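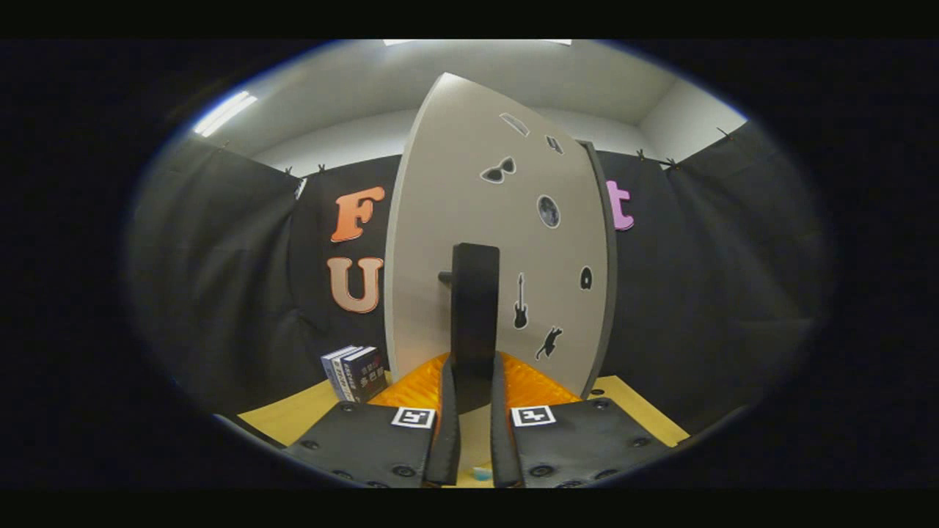

Ticket: Clasp on Trarkel bracelet opens by itself
Opened: 7/14/24
Product: Trarkel link bracelet, box clasp, plated
Status: Open, waiting on manufacturer

Customer report
Bracelet bought through the Stitik shop. Clasp clicks shut but lets go during the day. Customer has already been told by the shop that she "probably isn't closing it all the way." She doesn't buy that, and after trying it I don't either.

Entry 1
Closed the clasp 40 times on the bench. It clicked every time. Opened under a light sideways pull 12 times. A straight pull did nothing. So the click tells you very little, whatever the care card says.

Entry 2
Sent the numbers to Trarkel support. Reply: clean the clasp with warm water and mild soap, dry fully, try again. I doubted dirt was the problem on a bracelet this new, but did it anyway. Same result. Lint on the cloth, nothing out of the clasp.

Entry 3
Second reply suggests the wrist size is wrong and the bracelet is under strain. It has slack. Customer wears it loose enough to slide over the wrist bone. Asked them to read the ticket from the top.

Entry 4
Looked at the tongue under the loupe. The two leaves sit nearly flat against each other, and they should spring apart. Lifted the upper leaf a hair with a thin blade and closed it again. Held through the sideways pull. Opened and closed it 100 times, and by the end it was slipping again. I wouldn't call that a repair – the metal is too soft to keep its shape.

Entry 5
Trarkel now offers a replacement tongue from Plultier, who make the clasp. Asked whether it is the same part from the same batch. No answer to that, only a tracking link that doesn't load.

Entry 6
Checked the Sugawara clasp we use on our own chains for comparison. Similar size, stiffer tongue, and there is a small safety catch on the side. Would fit with new end rings. Quoted the customer for the swap but told her to wait, as changing the clasp may end the warranty. Trarkel's terms are vague on this.

Next step
Customer not to wear it without a safety chain. If the new tongue isn't here by August, ask for a refund in writing. Leaving ticket open.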